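Why Do We Roll Things Up?

Hi, it's Ximena again! Last month I told you how zippers work, and a lot of you wrote in to ask what you should do with all the long, floppy stuff that ends up in the bottom of your drawers. Belts, scarves, ribbons, jump ropes. You know, the things that come out in one giant knot when you only wanted a sock.

My answer is one word: coil!

A coil is a long thing wound around and around itself, like a cinnamon roll or a snail's shell. People have been coiling things for a very long time. Sailors coil ropes on deck. Firefighters coil hoses. My grandmother coiled her measuring tape and kept it in a button tin with Tsakiris written on the lid, and if you left it unrolled on her sewing table, boy, did you hear about it.

So why does it work? Think about what a knot needs. It needs a loose end, and it needs a loop for that end to sneak through. When you toss a jump rope in a box, it makes lots of floppy loops, and every time the box gets bumped the ends wiggle around. Sooner or later one pokes through a loop, and there's your tangle. In a coil, the loops are stacked up snug against each other, so the ends don't have many places to go. 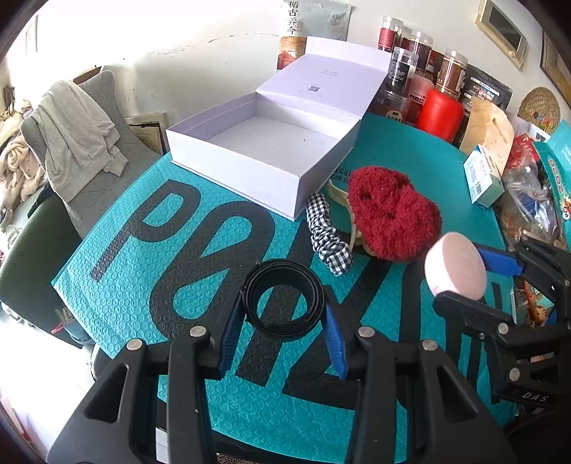
Belts are my favorite thing to coil because they're flat. A rope is round and can roll off to the side, but a flat strap sits right on top of itself, layer after layer. Look how the black belt is wound into a tight loop, and how little of the teal mailer bag it takes up. Stretch the same belt out straight and you'd need a lot more table! The gingham scrunchie behind it is a loop too, but a twisted one, and a scrunchie is pretty happy that way. It has no ends, so there's nothing to poke through anything.

Want to try it? Grab a belt (ask first if it's not yours) and find a clear bit of floor or table.

Start at the buckle end if your belt has a buckle. Fold the strap over it once, then keep rolling, nice and slow. Use your other hand to keep the edges even. If one side starts to stick out like a telescope, don't start over — just tap the coil flat on the table and carry on. When you get to the end, let go gently. Did it spring open? That's okay! Leather and thick straps push back because they've been bent and they want to be straight again. Scientists call this being elastic, and it's the same push you feel in a ruler when you bend it a little.

To stop the springing, tuck your coil somewhere it fits closely. A mug works. So does a small box. I use an old Wedeck tea box that holds two belts side by side, and it has lived in my top drawer since I was in college.

One warning: don't roll things super tight if they can crack or break inside. Charging cables like big, loose circles, as wide as a saucer or wider. Never roll up a cord that's still plugged in.

Next time I'm going to answer a question from a reader in Garar who wants to know why socks disappear. I have a theory, and it involves pillowcases. Until then, go find the longest floppy thing in your room and see how small you can make it!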